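サイトの使いやすさ向上のためCookieを使用しています。閲覧を続けると同意したものとみなします。[同意する] [設定]

第4章 手で教える、離れて教える(CPU装着タスク編)

2018年5月19日(土) 文:Thiện Ngô

3章までで電源の入れ方と非常停止の確認は済んでいる前提で進めます。まだの人は戻ってください。この章は読み飛ばして先にアームを触りたくなる章なんですが、私も最初それをやってソケットのピンを曲げました。一度曲げると、ルーペとピンセットで半日つぶれます。

題材は、デスクトップPCのマザーボードにCPUを載せる作業です。Bundeteoの教示モードには「ハンドガイド」(アームを直接つかんで動かす)と「リモート」(操作側のレバーで離れたところから動かす)の2種類があって、この章では両方使います。大きく寄せるところはハンドガイド、ソケットに近づいたらリモート。私はこの分け方に落ち着きました。同僚のHannelore Rainerは最初から最後までリモート派で、それでもちゃんと教えられます。好みの問題も大きいです。

4.1 作業台の準備

1. PCケースの側板を外し、開口部を上にして作業台に寝かせます。
2. ケースを手で軽く押してみて、動かないことを確認します。動くようなら、台の溝にストッパーを入れてください。
3. ソケットの固定レバーを起こし、ロードプレートを開いておきます。ここは人がやります。レバーまで教えたい人は4.6へ。
4. ケース内のケーブルのうち、ソケットの上を横切っているものがあれば脇へよけます。
5. 操作端末で新しいセッションを作り、名前を付けます。日付だけの名前はあとで必ず迷子になるので、作業名も入れておくのがおすすめです。

注意:ケースの電源コードは抜いておくこと。待機電源も生かしたままにしないでください。抜いたあと、電源ボタンを一度長押ししておきます。

ケースの向きは、教示のあいだも、あとで再生するときも同じにしてください。私は台の溝にテープで印を付けています。原始的ですが、これがいちばん早い! 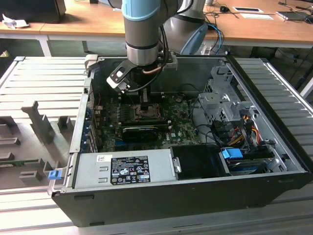 ハンドガイドで寄せるときに決めておきたいのが、進入の向きです。私は必ず真上から入れます。横から斜めに入れるほうが距離は短いし、画面で軌道を見るとかっこいいんですけど、ケースの中は見た目以上に障害物だらけなんですよ。この機体だと電源ユニットもドライブケージも付いたままで、ケージの手前には橙や黄や赤のケーブルの束が出ています。こういうものに手首やグリッパーの角が触れると、触れたときの逃げの動きまで「お手本」として記録されてしまいます。あとで見返すと、なぜか毎回そこで一度ひょいと避けるロボットができあがっていたりして、かわいいんですが困ります。なので、ソケットの真上で一度止め、そこからまっすぐ下ろす。これを体に覚えさせてください(ロボットの前に、まず自分の体に)。

4.2 ハンドガイドで大きく動かす

1. 操作端末で「ハンドガイド」を選び、手首の近くを両手で持ちます。指先の部品は持たないでください。
2. イネーブルスイッチを半押しにします。アームがふっと軽くなったら動かせる合図です。押し込みすぎると止まりますが、故障ではありません。
3. ケースの外の待機位置までアームを動かし、「記録開始」を押します。
4. ケースの上を通って、ソケットの真上まで運びます。急がないこと。
5. 真上で手を止め、ひと呼吸おいてから「区切り」を押します。
6. 同じ道を戻って待機位置へ。「記録終了」を押します。

区切りの位置は、ソケットの面から200 mm上を標準にしています。マニュアルの初版ではもっと低かったのですが、Zillauの現場でメモリの白いラッチにぶつけた報告が続いて、今の値になりました。背の低いボードだからといって下げる必要はありません。

補足:アームが重く感じるときは、たいていペイロード設定が前のグリッパーのままです。設定画面の「先端負荷」を見直してください。私はこれに気づかず、筋トレみたいな教示を一日続けたことがあります。翌日、腕が上がりませんでした。

もう一台のアームを同じ台で使う場合は、教示していないほうを必ず「保持」にして、ケースの外へ逃がします。両方を同時にハンドガイドにすることもできますが、一人でやるのはやめてください。右手と左手で別々のことをすると、どちらのお手本も雑になります。

4.3 リモートに切り替える

区切りの位置まで来たら、ここからは操作レバーの出番です。CPUをつかませるのもこの段階でやります。

1. CPUは受け渡しトレイに、金属の面を上にして置きます。裏面の接点には触らないように。
2. 操作端末で「リモート」を選び、倍率を「微動」にします。
3. 手首カメラの映像を主画面に、固定カメラの映像を副画面に出します。
4. レバーをゆっくり倒し、アームが思った方向に動くか確かめます。逆に動いたら座標の設定を「手先基準」にしてください。
5. トレイの上でグリッパーを開き、CPUの縁を挟みます。面を押さえてはいけません。
6. 把持力は「弱」のまま。落としそうで怖くなっても、上げないでください。
7. ソケットの真上まで運び、もう一度「区切り」を押します。

倍率の話を少し。「標準」のままだと、レバーのわずかな動きが先端ではけっこうな距離になります。慣れた人ほど標準のままでやりたがるのですが、教示で欲しいのは速さより迷いの少ない動きです。ゆっくりでも、止まるところと動くところがはっきりしている記録のほうが、学習させたときの出来がずっといい。再生速度はあとから変えられます。

それから映像の遅れ。Wustlowの回線で離れた部屋から操作すると、画面の中のアームは自分の手より少し遅れて動きます。遅れを追いかけてレバーを足すと行きすぎるので、「倒す、待つ、見る」のリズムでやってください。最初はじれったいですよ。でも一時間もやると、遅れがあることを忘れます。

4.4 CPUを合わせて置く

いよいよ本番です。この章で失敗がいちばん多いところなので、最初の何回かは記録せずに練習することを強くすすめます。部品も、動かなくなった練習用のものを使ってください。

1. CPUの向きを確認します。角の三角印と切り欠きを、ソケット側の目印に合わせます。
2. 手首の回転だけで向きを直します。このとき位置は動かしません。
3. 次に傾きを直します。手首カメラで見て、CPUの縁とソケットの枠が平行になるまで。
4. 最後に高さを下げます。枠に触れる手前で一度止めます。
5. 微動でさらに下げ、力表示がわずかに動いたところで止めます。
6. グリッパーをゆっくり開き、CPUを放します。
7. まっすぐ上へ、区切りの高さまで退避します。
8. 「記録終了」を押し、結果の欄に「成功」か「失敗」を付けます。 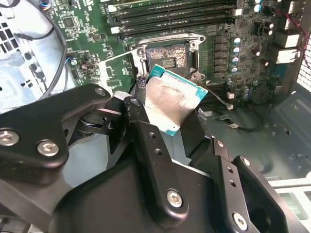 向き、傾き、高さ。この順番だけは守ってほしいです。高さを先に下げてしまうと、傾きを直すときにCPUの角がソケットの中へ入り込みます。ピンを曲げるのはほぼこのパターンで、冒頭の私の失敗もそれでした。下げてから「あ、ちょっと傾いてる」と気づいたら、その場で直さず、いったん上げてください。やり直した記録も「失敗」にする必要はなく、メモ欄に「やり直しあり」と書いておけば、あとで選り分けられます。

注意:CPUが枠の中で浮いているように見えても、グリッパーで上から押し込まないこと。正しい向きなら、放すだけで収まります。収まらないときは向きか傾きが違っています。

注意:古いグリスが残った部品で練習するときは、指先のパッドに移っていないか、ときどき見てください。移ると滑ります。把持が急に不安定になったら、私はまずアルコールで拭きます。ソケットの中のグリスは乾いた布でこすらないでください。ピンに引っかかります。

4.5 何回やればいいの?

いちばんよく聞かれる質問です。私たちがQuáchのボードで最初に動くものを作ったときは、お手本を59本使いました。全部で542本記録した中から選んだ59本です。こう書くと「そんなに捨てるの」と驚かれるんですが、半分以上は練習のつもりで回していた分ですし、途中でカメラの取り付けを変えてしまい、それより前の記録が丸ごと使えなくなったという悲しい事情もあります。みなさんはカメラを先に決めてください。お願いだから。

選ぶときの私の目安を書いておきます。

・区切りが二つとも入っている
・ソケットの上で迷って行ったり来たりしていない
・CPUを放すとき、指が片側だけ先に離れていない
・退避がまっすぐ上になっている

最後の二つは固定カメラだけだと見落とします。手首カメラの映像をコマ送りで見るのが確実です。面倒ですけど、お茶を飲みながらでもできる作業なので、夕方に回すのがいいと思います。

失敗の記録は消さずに残しておきましょう。「失敗」の印さえ付いていれば、お手本には混ざりません。3月の更新で、失敗の記録だけを一覧で見る画面も付きました。これがなかなか便利で、Hannelorと書いて一度本人に怒られたので正しく書きますが、Hannelore Rainerの失敗は傾き、私の失敗は高さ、と見事に癖が分かれていました。自分の癖がわかると、レバーを握る前に気をつけるところが決まります。

4.6 レバーも教えたい場合

固定レバーの開閉まで教える場合は、CPUの装着とは別のセッションにしてください。一本の長い記録にすると、どこかで失敗したとき全部撮り直しになります。

1. グリッパーを閉じた状態で、レバーの先端の横に寄せます。
2. 横へ少し逃がしてから、持ち上げます。最初から真上に引かないこと。
3. レバーが立ったら、ロードプレートの縁をすくうように開きます。
4. 閉じるときは逆の順です。プレートを寝かせ、レバーを倒し、爪の下に入れます。

閉じる側には、それなりの力が要ります。把持力ではなく「押し付け上限」のほうを一段上げてください。作業が終わったら戻すのを忘れずに。戻し忘れたままCPUの装着をやると危ないので、私はセッションの名前の頭に「強」と付けています。

4.7 終わるとき

1. アームを待機位置へ戻し、「保持」にします。
2. グリッパーに何も挟まっていないことを目で確認します。
3. セッションを保存します。自動保存は区切りごとなので、最後の区切りより後の分は手で保存しないと残りません。
4. 操作レバーの電源を切ります。
5. アーム側の電源を切ります。順番が逆だと、次に立ち上げたとき原点合わせを求められます。

原点合わせのやり方は2章にあります。再生と速度の調整は次の第5章で扱います。

ニュースレター登録:更新のお知らせをメールで受け取る [登録する]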